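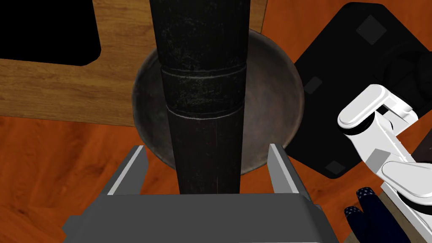 Bullpen Talk > Vakau Mudhens > General

Thread: So are we going to talk about the Sandhu suspension or what

leftyloogy
Friday was supposed to be a getaway game. Instead our number two starter, Babita Sandhu, is sitting for two weeks for "conduct detrimental to the club," which in the Dududine League can mean anything from a felony to wearing the wrong socks on the bus.

What we know: she missed curfew in Chaturvedi after the doubleheader, told the manager she'd been in her room, and then turned up in the background of somebody's karaoke video. Singing backup. Not well.

What we don't know: who was with her, and why the club sat on it for four days and then announced it at 11:40 at night.

My opinion is two weeks is steep for August in a pennant race. Go.

gapandrun
Steep? She lied to his face. You can miss curfew, players have been missing curfew since curfew. You can't miss curfew and then look Tripathi in the eye and tell him you were asleep with the TV on.

moundvisit31
I'd like to hear more about the karaoke.

leftyloogy
It was a duet. That's all I'm prepared to say.

bunt_apologist
Can I point out that Ankit Tripathi has been managing this team for three years and his entire disciplinary record before this was making Dunphy carry the ball bag? Dunphy slid into first base on a walk. He got the ball bag. Sandhu goes to a bar and gets two weeks. There's no system here, there's just whatever kind of day Tripathi's having.

gapandrun
Dunphy didn't lie about sliding into first. It would have been hard to, he was covered in it.

coldcorners
The thing bothering me is the timing. We're a game and a half back of Flornus with them coming in for four. Her spot comes up twice in that stretch. So the punishment for letting down her teammates is that her teammates get to face the best lineup in the league with the kid from the taxi squad. I'm sure they feel very supported.

oldgrandstand
Posted this in the other thread before it got locked so I'll put it here too. I have had season tickets since the park had one working restroom. I've watched a catcher get traded for a bus and the bus was better. In all that time I never saw a suspension make a team play better, and I never saw one make a team play worse. They play how they were going to play. Two weeks go by and everybody hugs.

gapandrun
Respectfully, that's what people said before the year we lost 50 games.

oldgrandstand
We lost 50 games that year because we had no shortstop.

gapandrun
We had a shortstop.

oldgrandstand
We had a man who stood there.

moundvisit31
Does the suspension come with no pay? Because I seem to remember players on the club tier get a stipend, and it's not a stipend you'd notice if it went missing.

coldcorners
Unpaid, and a $200 fine on top. The fine goes into the clubhouse kitty, so theoretically she's buying the pizza for the Flornus series and she isn't allowed in the building to eat any.

leftyloogy
Update from the radio pregame. Tripathi did his usual six minutes. I typed it as fast as I could so forgive me:

"It's a trust thing. I'd sooner lose with people who tell me where they are. She's a terrific competitor and she'll be back and I'll hand her the ball myself."

Then they asked him about the bullpen and he talked about the weather.

bunt_apologist
"I'd sooner lose." Great, wonderful, put it on the ticket stubs.

thirdbasecoachbox
Long time reader, don't post much. I coach high school and I have had to do this exact thing to a kid, my best kid, the week of regionals. I sat her two games. Half the parents stopped speaking to me, and to be fair a few of those I'd been hoping for. We lost the first one by nine. I'd do it again but I wouldn't do it for two weeks. Two games and everybody gets the idea. After that you're punishing the schedule.

gapandrun
That's the first argument on this thread I have any time for. I'd still say grown adults get a longer leash and a longer sentence.

leftyloogy
Sure, but then tell us what the sentence is for. The club's statement was one sentence long and had a typo in it. "Detremental." They suspended her for something they can't spell.

moundvisit31
New flair acquired.

coldcorners
Nobody's mentioned the other name. There were at least two Mudhens in that video. One is Sandhu. The other has her hood up and she's batting cleanup tonight, if you know your hoods.

leftyloogy
Let's not do that. Mods have already locked one thread.

coldcorners
I'm not doing anything. I'm saying if it's about trust then everyone in the room who said they were in bed gets the same two weeks. If it's about one pitcher he's been annoyed with since she shook off the catcher nine times in June, call it that.

bunt_apologist
THANK you. I have been saying June since June.

gapandrun
We don't know that the other one lied. Maybe he asked and she said "yes, I was out, I was singing, I was terrible." In which case she gets the ball bag and we move on. Everyone keeps skipping over the lie like it's a technicality.

coldcorners
And you keep talking like you were standing in the hallway.

gapandrun
It's in the local paper. "Initially denied leaving the hotel." Page three, under the tire ad.

oldgrandstand
I miss when the paper had a page four.

flornus_fan_dont_hit
Hi all, visiting from the other side. Just wanted to say on behalf of Flornus supporters that we consider this a principled and courageous decision and would support extending it through the end of the season.

leftyloogy
Get out.

flornus_fan_dont_hit
She struck out eleven of us in May. I believe firmly in accountability.

moundvisit31
Let him stay, he's the only one here in a good mood.

MOD_tarp_crew
Keep it to public stuff. No guessing at who's under what hood. Coldcorners, consider this a mound visit.

coldcorners
Fine.

bunt_apologist
OK so baseball. Who actually gets the ball on her day? The kid has thrown 31 innings at this level and walked people in most of them. I like the arm. I don't like where it goes.

thirdbasecoachbox
If it's me I open with Rusk for two innings and piggyback the kid behind her, so the kid never sees the top of that order first time out. She tops out at 89 kph so far as I can tell from the board in left, assuming the board works.

moundvisit31
The board does not work. It had my nephew's ceremonial first pitch faster than our closer.

oldgrandstand
Your nephew may have something. Has anyone called Tripathi?

gapandrun
Rusk can't open, she threw Wednesday and looked like she was mailing them. Just start the kid. Tell her to throw strikes and let the defense work. Flornus chases.

flornus_fan_dont_hit
We do chase. It's a whole thing.

bunt_apologist
"Tell her to throw strikes" is such a beautiful plan. I wonder why we haven't been telling them that all along.

leftyloogy
Checking in from section C, bottom of the fourth. We're up two. The hood in question just doubled off the wall and got a very loud and slightly complicated ovation. Tripathi clapped with his hands in his jacket pockets, if you can picture that.

coldcorners
No comment from me, as requested.

leftyloogy
Someone behind the dugout has a bedsheet that says FREE BABITA. The usher made them fold it up, then unfolded it himself to see what it said, then gave it back.

gapandrun
I hope she's embarrassed by it. I like her a lot, for the record. People in here act like I want her shipped off. I've got her shirt. I was wearing it when I read the statement. I just think if you let this slide in August you're letting it slide every August.

thirdbasecoachbox
I don't think anyone wants it to slide. It's two weeks versus two games. We've spent all evening on twelve days.

bunt_apologist
I wanted it to slide.

oldgrandstand
Final, 5-3. Flornus lost too, so we're half a game back and I have been on my feet since the seventh with a bad hip. Parking lot's jammed. Somebody left their lights on, a green hatchback by the east gate, if that's any of you.

moundvisit31
oh no

leftyloogy
Is it you

moundvisit31
It's my wife's. I'm at home. She told me she was at her sister's.

gapandrun
I'd say two weeks.

moundvisit31
She says she had a spare ticket and didn't want to hear me talk about the bullpen. I'm letting this one slide.

coldcorners
See, no consistency anywhere in this organization.

leftyloogy
Starter for Monday is listed as TBD. I'll make a new thread when they announce it, probably at 11:40.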